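Clenamska on sale, apparently

Retberg have put out the first names for Clenamska and I'm meant to be thrilled. A weekend ticket is 73 quid before fees, for a bill that is mostly "more to be announced". Beden are headlining again — fine, I like Beden, but I've seen that set. 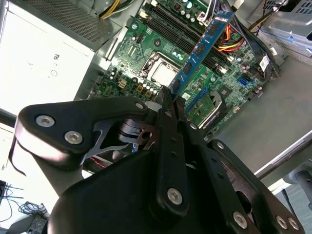 What I'd want to know first

Who plays the Caputo tent? Last March they promised 30 acts in there and I never saw a timetable. The site holds 3,971, so I doubt it'll sell out by teatime, whatever the emails say. I'll wait.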